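The Ferry to Clutow

A story in four small parts

1. The Letter

My aunt left me her clock when she died, and with it a letter of eight pages, seven of which were about the clock. It had been built by a man called Górecki, who had come to Skenness before anybody now living was born, and who had made clocks there for the fishing families until his eyes went. She wanted me to know that it ran slow in damp weather and that I was never to let anyone talk me into oiling it. The eighth page said that it did not belong to us, and would I please take it back.

I read that page standing up in her kitchen with my coat still on. The clock was on the shelf over the stove, where it had been all my life, ticking away with its plain white face and its little brass door. I had learned to tell time on that clock. I had watched it through chicken pox and through long division, and through one terrible Thanksgiving when my uncle and my father did not speak from the soup to the pie. It had never once crossed my mind that it might be somebody else's.

It belonged, she wrote, to a woman in Clutow, across the water. They had been great friends as girls. There had been an argument, and the clock had been lent before the argument and was not given back after it, and then the years had gone by the way they do, first one at a time and then in armfuls. She did not say what the argument was about. She did say that she had been in the wrong, and she underlined it, and my aunt was a person who did not underline.

2. The Crossing

I went in October, when the summer boats have stopped and there is only the old ferry, which leaves when the captain has finished his breakfast. I had wrapped the clock in two bath towels and my good wool blanket and set it in a laundry basket, and I carried it up the ramp like somebody bringing a sick dog to the vet. The man who took the tickets looked into the basket and asked if it needed a ticket too. I said I thought it could travel on mine.

There was a coffee counter below, run by a woman with her sleeves pushed up who was cleaning the machine with a tub of Urnex and talking the whole time to a boy who was plainly not listening. She gave me a cup and would not take money for it, on the grounds that it was the first one after the cleaning and couldn't be trusted. It was very good coffee. I sat with my foot against the basket and felt the clock ticking through the sole of my shoe, or told myself I did.

It is a longer trip than it looks on the map. You lose sight of Skenness well before you can make out Clutow, and in between there is a stretch of gray water with nothing on it whatever, and I had plenty of time there to wonder what I was going to say. I practiced a few things. I practiced "You don't know me," and "I believe this is yours," and for a while I had a whole speech about forgiveness, with my aunt's girlhood in it, and I was quite moved by it until a child across the aisle asked her mother why the lady was whispering to her laundry.

I made up my mind to hand over the basket and see what happened.
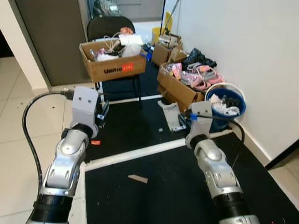 3. The House on the Hill

Clutow has one street that matters, and it goes straight up. By the time I reached the top I had stopped to rest on three different walls and had been offered help by a mailman, a schoolgirl, and a very old man with a cane, whom I was ashamed to have considered. The house was yellow. There were geraniums in the window that ought to have been brought in by then, and a cat on the step that did not get up for me.

The woman who opened the door was small and straight, with flour on her wrists. She looked at me, and she looked at the basket, and then before I could get out a single one of the things I had practiced, she tipped her head to one side, the way you do when you hear someone calling from another room.

"It's running slow," she said.

"It's the damp," I said.

"It was always the damp." She put out one floury hand and laid it on the blanket, and left it there. "She never oiled it, did she?"

I told her never, not once, and that I had written orders to the same effect. She laughed at that, and then she had to turn around and see to something in the oven, and I stood in the hall and studied the coats for as long as seemed polite.

4. What the Argument Was About

We had tea and then we had supper, and I missed the ferry, and she made up the bed in the back room as though that had been the arrangement all along. She put the clock on the kitchen windowsill. There was a pale square on the wallpaper over the table where something had once hung, and I wondered about it, but it was only an old calendar she had taken down that morning.

I did ask her in the end. I waited until the dishes were done, and I said that my aunt had written that she was in the wrong, and had underlined it.

"Underlined it," she said. "Well, for heaven's sake." She dried a cup that was already dry. Then she told me it had been about a bicycle — who had left it out in the rain, and whose turn it had been to bring it in — and that she herself had left it out, and had known it at the time, and had written my aunt a letter every spring to say so and had put every one of them in the drawer.

She opened the drawer to show me. They were tied up in kitchen string, with the stamps already on them, and some of the stamps were so old that they had turned brown at the edges.

I have them now, in Skenness. She said they ought to go to the proper address, even so. I've read two. I am saving the rest for the winter, and I read them over the stove with the shelf bare above me, and when I want to know the time I call Clutow and ask.

May 2025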